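Lesten Assembly Kits – Frequently Asked Questions

Which surface should be used for assembly?
Customers are advised to work on a flat, plain-coloured surface. Pale strips are easier to find against a darker colour.

How many strips are supplied?
Each standard kit contains 32 strips. The larger kit, reference 3431, is supplied with a second bag.

May strips be cut to length?
Strips may be shortened with household scissors. Cut pieces cannot be returned – please measure first.

Working on a teal surface 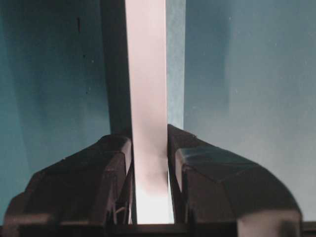
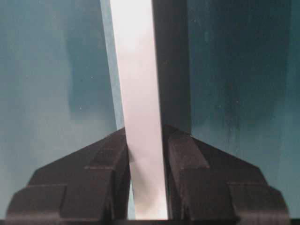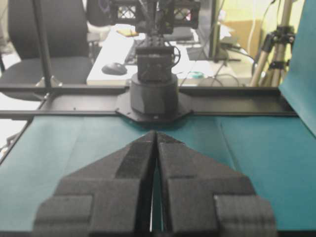 How should unused strips be stored?
Strips should be laid flat in the original box and kept away from direct sunlight. Replacement boxes may be ordered from our Cillham office.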